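Skip to content
Home | Set-Up Guides | Parts and Refills | Returns | Sign In

We use cookies to keep this site working and to count visits. Accept | Settings

Pluneck Gift Hamper Kit: Set-Up Guide
Section 3. Sorting the Groceries and Filling the Basket

Prepared by Golshifteh Ahmadpour for Lundomby
Revised 2025-01-13

Read Section 2 (Choosing the Contents) before you start. This section covers clearing a surface, opening the sorting box, checking the basket, and moving the goods across. Allow 20 minutes for a first hamper. Wrapping and ribbon are in Section 4.

3.1 Preparing the work surface

1. Choose a table or counter with room for the sorting box and the basket side by side. A run of at least 60 inches is comfortable. Less will do if you keep the basket on a chair until step 3.2.

2. Push everyday kitchen items to the back, against the wall. They can stay there as long as the front half of the surface is free.

3. Wipe the surface and let it dry. Cardboard picks up water quickly, and a damp bottom panel may give way when the box is lifted.

4. Set the sorting box down with the low wall toward you. Fold the flaps outward. 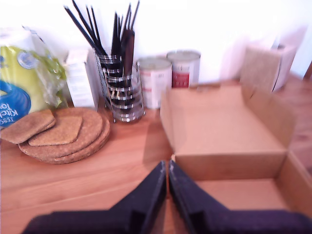
Figure 3-1. Sorting box open on the counter, household items along the wall.

Note: Do not cut the flaps off. The tall ones are needed again if the hamper is to be mailed.

Caution: If you opened the box with a knife, put the knife away before you begin sorting.

3.2 Checking the basket

1. Remove all tissue and ties from the basket. Run a cloth around the inside of the weave. Loose ends of cane can be trimmed with kitchen scissors, close to the stake.

2. Hold the basket by the handle and press down gently on the rim with your other hand. The bindings on either side should not shift. If one does, do not load the basket. See Returns, Section 7.

3. Stand the basket on the table to the right of the sorting box. Left-handed users may prefer to reverse this. Turn the handle so that it runs across you, from left to right, while you check the fit of the tall items.

4. Put the groceries in the box. Stand pouches upright with the name toward you, as with the Terry's Chocolate Orange pouch. Flat items go beside them. Chopsticks, utensils and other things that belong to the kitchen stay behind the box.

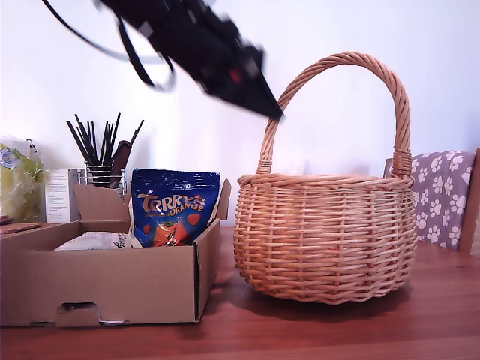 3.3 Sorting the contents

1. Separate the goods by weight before anything goes into the basket. Cans and jars are heavy. Bagged chocolates, pouches and crackers are light.

2. Check the date on every item. Anything with less than 60 days left should be set aside for your own use.

3. Look over each can for dents along the seam. A small dent in the side is only a matter of looks, but a dent on the seam means the can should not be given.

4. Move cans to the back of the box and keep bags in front, where they will not be crushed. A bag of Galaxy chocolates will lean against two cans without trouble.

5. Take out spare plastic wrap as you go. It hides small items and is easily packed by mistake.

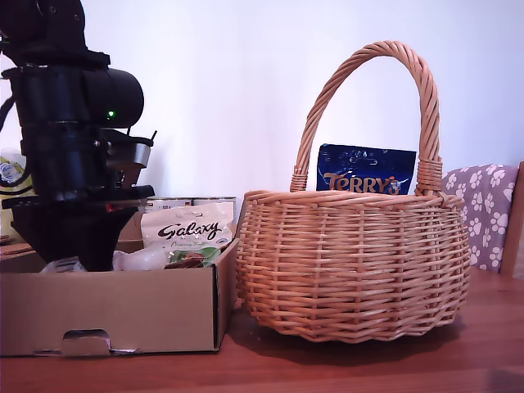 Can the cans go straight onto the bottom of the basket?
Put a folded sheet of Yaman liner paper down first. Can rims mark the weave, and the liner also keeps the cans from sliding when the basket is carried.

3.4 Filling the basket

1. Lay the liner and add shredded paper to a depth of two inches. One 200-gram bag of Multar shred fills a standard basket.

2. Place the cans in the center, under the handle. Keep them upright.

3. Stand pouches and bags around the cans with the labels facing out. Tuck a little shred behind any that lean back.

4. Fill gaps with small items. Leave the top of the rim clear all the way around, or the wrap in Section 4 will not pull tight.

5. Lift the basket an inch by the handle. If it tips to one side, move a can and try again.

Caution: Carry a filled basket with one hand on the handle and the other underneath.

Note: Keep chocolate out of direct sun while you work. In August, add it last and move the finished hamper to a cool room. Do not put the basket in the refrigerator, where the cane may take up moisture.

Replacement liners are listed in the parts catalog under item 667.

Continue to Section 4: Wrapping and Ribbon

Contact Lundomby Customer Help | Copyright 2025 Lundomby | Back to top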